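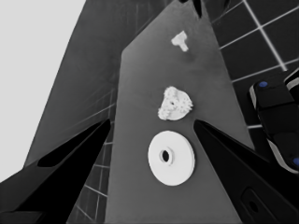 4. Rehearsal of the Pastance build in simulation

4.1 Setting and purpose

The Pastance is a small table machine which the members of the Altıntaş shared workshop are building for their own use. The drawings were made by Flor Agudelo, and the parts list was still changing during the period covered by this paper. In Section 3 we described the two arms and the way they are fixed to the bench. In the present section we describe how the handling of the parts was rehearsed in the simulator before the same motions were allowed on the bench.

The wish for a rehearsal came from the members themselves. In a shared workshop the bench is used by many persons, and a long series of trials with moving arms takes the bench away from the others. A motion that fails in simulation costs only computer time. A motion that fails on the bench may cost a part, and for some parts of the Pastance we had only one good copy. For this reason it was agreed that each new motion should first be tried in Deltov, the simulator that the workshop already had on its common computer.

We limit ourselves to the first stage of the build, in which loose parts must be picked from the table and brought to the place where they will be joined. The joining itself is treated in Section 5.

4.2 The virtual bench

The virtual bench is a flat table standing on a floor with a square grid. We gave the table one even gray and left out the tools, the lamp and the wall with the shelves. The grid on the floor was kept, as it helps the person at the screen to judge from which side the view is taken. All views are rendered almost entirely in gray tones. Color would be of little use here, for the cameras on the real bench give gray pictures also.

The parts are shown in white. In the first versions each part had its own shade of gray, according to the material that was planned for it, but the darker ones were difficult to find under the arms, where the shadow is strong. With white parts on a gray table this difficulty became much smaller. It did not disappear, and we come back to it in 4.5.

The largest part in this stage is a flat disc with a low raised collar and a hole in the center. The other parts are smaller and of irregular outline. For the disc we could write down a grasp by hand in one afternoon: one finger on each side of the rim, at low height, with the gripper turned so that it does not touch the collar. For the irregular parts no such simple rule was found, and the grasp has to be chosen again each time, depending on how the part lies.

4.3 The two arms and their work

The two arms do not have the same task. The left arm carries a gripper with two tapered fingers and is meant for the disc. The right arm carries a hand with short fingers that comes down from above, and it is meant for the irregular parts. This division was proposed by Orlando Rivadeneyra after he had watched the members do the same stage by hand. He noticed that most of them held the large part still with one hand and brought the small parts with the other.

Both arms are driven by the same program, which we call Plosura. It reads a list of short moves, sends them to the arms one after another, and stops both arms if either of them reports a contact that was not expected. A list may contain up to 300 moves. The same list can be sent to Deltov or to the bench without any change in its text, and this was a firm condition from the beginning. Earlier in the project we had kept two separate lists, one for the simulator and one for the bench, and after a few weeks they were no longer equal.

An order of work was also fixed. The left gripper approaches the disc first and waits beside it with the fingers open. Then the right hand goes down to the first irregular part. Only when this hand has reported contact may the left gripper close on the disc. It would be faster to let both arms work freely, and we tried this also, but then the long black link of the right arm passed over the middle of the table at the same moment when the left gripper wanted to rise, and the program stopped both arms again and again.

Figure 4 shows the bench during a rehearsal with this order. The left gripper is open and points to the disc without touching it, and the right hand is down on the piece next to the disc. One more small piece lies farther to the right, under the right arm.

Figure 4. Virtual bench in Deltov during the first stage of the Pastance build. Left arm waiting beside the disc, right hand lowered on a neighboring piece.
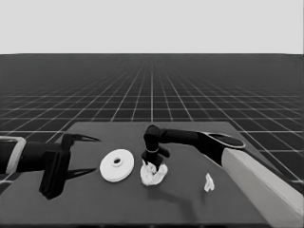
4.4 Trials

We ran 1535 rehearsals of the first stage. Before each one, the parts were placed on the table at new positions by a small script, with the only condition that no part lies on top of another and that all of them can be reached by at least one arm. The script also turned each part by a random angle around the vertical axis. We did not let it turn the disc upside down, although on the real bench this happens from time to time when a member puts the parts down in a hurry.

A rehearsal was counted as good when the disc and the first irregular part were both lifted and both still held when the list came to its end. It was counted as bad in all other cases, also when the reason was a stop by the program and the parts were not moved at all. This rule is strict. We chose it to avoid long discussions about rehearsals that were good in one half.

The bad rehearsals were then looked through by two of us separately, and each was given one reason. When the two reasons were different, the rehearsal was played again on the screen and we decided together. The most frequent reason was that the right hand came down a little beside the part, so that the fingers closed on its border and lost it during the lift. The second was a contact between a finger of the left gripper and the collar of the disc. Third came the stops caused by the two arms being too near to each other. All three could be reduced by changes in the list, and the changes are given in the appendix.

In addition to the rehearsals we stored 2617 single views, taken from a camera placed close behind the left gripper and from a second one that sees the table as a whole. The near view is better for judging the opening of the fingers. The wide view is better for understanding why a stop happened, as both arms can be seen in it at the same time. Members who were new to the work preferred the wide view in nearly all cases, while Flor Agudelo used the near one for almost everything.

4.5 Difficulties observed

The shadow of the right arm was the first difficulty. The light in our virtual room comes from above and it is soft, so the shadow under the arm has no clear border. When a small part lies inside this shadow, its own shadow is lost, and the eye cannot easily tell how high the hand is above it. We tried a second light from the side. It made the small parts clearer, but produced double shadows around the disc that confused the members more than the first problem did, and after a short time we removed it.

The second difficulty concerns thin and soft material. Some pieces used in the Pastance are to be packed in cloth while they wait for the next stage, and Deltov treats a soft body in a simplified manner. Under the fingers it gives way less than a real cloth does. A grasp that holds in the simulator may then slip on the bench. We have no complete answer for this. In the meantime the list asks the right hand to close more than necessary and to wait for five seconds before the lift, both in the simulator and on the bench.

The third difficulty was about people. To read a list of moves is tiring, and some members stopped reading it carefully when the rehearsal on the screen looked good. Orlando Rivadeneyra therefore asked that every list be read aloud by one member to another before it is sent to the real arms. The rule is written on a sheet beside the power switch. It was followed most of the time.

4.6 Passing to the bench

The list used on the bench was frozen on December 26, 2022, and the first motions with the real arms were made in January, at reduced speed and with one member standing at the stop button. No change was made in the order of work described in 4.3. The heights had to be corrected, as the real table is slightly lower at its left side than at its right, and in Deltov it had been drawn perfectly level. The correction was measured with a dial gauge at the four corners and entered by hand at the beginning of the list. How the parts behaved during the joining is reported in the next section.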